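Estabilidade da cor em chá preto engarrafado durante armazenamento refrigerado
Relatório de projeto — Química dos Alimentos
Autores: Yuxi Zeng, Aníbal Frade
Orientação: Miloslav Kollár
16 de dezembro de 2022

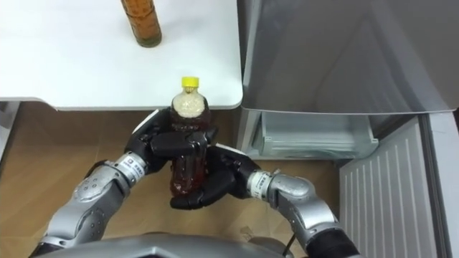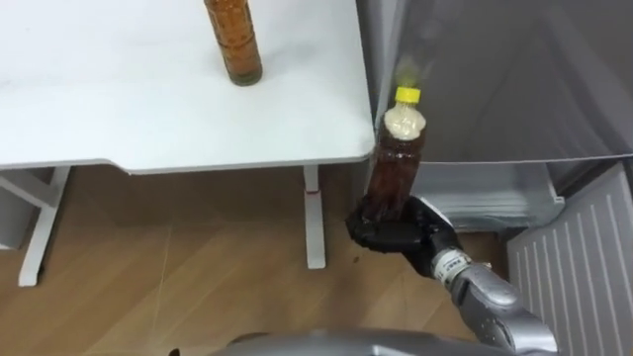
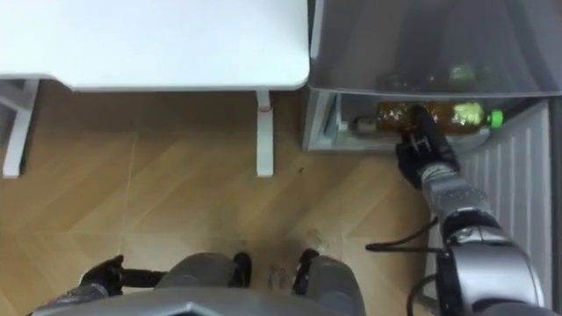
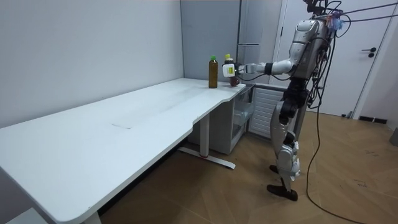
A cor do chá preto pronto a beber resulta sobretudo da proporção entre teaflavinas, de tom alaranjado, e tearubiginas, de tom castanho-avermelhado. Durante o armazenamento, a oxidação das primeiras escurece a bebida. O líquido castanho-avermelhado escuro da garrafa de tampa amarela na primeira fotografia corresponde, na escala visual que adotámos, ao grau mais alto; a faixa de espuma clara no gargalo mostra também por que motivo a leitura de cor deve ser feita abaixo da superfície. A comparação visual serviu apenas de triagem, e todos os valores tratados no relatório provêm de espectrofotometria.

Preparámos 54 amostras a partir de um único lote de folha Pitasico, com infusão a temperatura constante e filtração em papel. Metade recebeu ácido ascórbico; a outra metade ficou como controlo. O armazenamento prolongou-se por até 40 dias, ao abrigo da luz. As leituras de absorvância foram feitas a 460 nm, em cuvete de 1 cm, com água destilada como branco.

O controlo escureceu de forma contínua. Nas amostras com ácido ascórbico a variação foi menor — exceto nas de pH mais elevado, em que a diferença entre grupos ficou dentro do erro da medição. A turvação a frio interferiu nas leituras da primeira série, entretanto repetida após centrifugação. Os dados da série inicial, recolhidos em junho, constam do anexo B e não entraram no ajuste cinético.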